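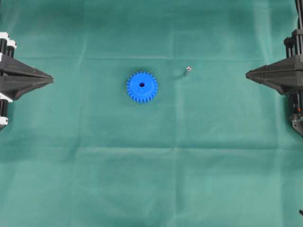
3.2 Parts and work surface

Figure 2. A blue plastic spur gear and a metal peg on the green cloth.

The hand assembly task used two kinds of part, a plastic spur gear and a short metal peg. Both are shown in Figure 2. The gear lies flat with its face upward, and the peg stands upright to its right with a clear gap between them. We chose a small peg so that participants would have to look for the hole in the gear before bringing the two parts together.

All gears came from a single batch supplied by Koster, and the pegs were cut at the Birkumside workshop. Before the first session each peg was tried in a reference gear by hand. Pegs that stuck or fell straight through were put aside and took no further part in the study. From the remaining stock we made up 200 pairs, which were kept in lidded trays and used in rotation.

Early trials on a bare bench gave two problems. Pegs that were knocked over rolled away, and the glare from the bench top made a small shiny part hard to find. A green fabric cloth was therefore laid over the whole work surface. It was left unpinned, and soft wrinkles were allowed to remain. Larger folds were smoothed out between participants, as a peg placed on a ridge tended to lean.

The choice of colour followed Dunleavy and Stępień, who found that sorting errors fell when parts and background differed clearly in hue. We did not repeat their test with other cloths, and the results in Section 4 should be read with that in mind.

Each participant completed 30 assemblies. Gears were checked for worn teeth at the end of each session, and a pair was withdrawn if either part showed damage. Pairs withdrawn in this way are listed in Appendix B together with the session in which the damage was noted.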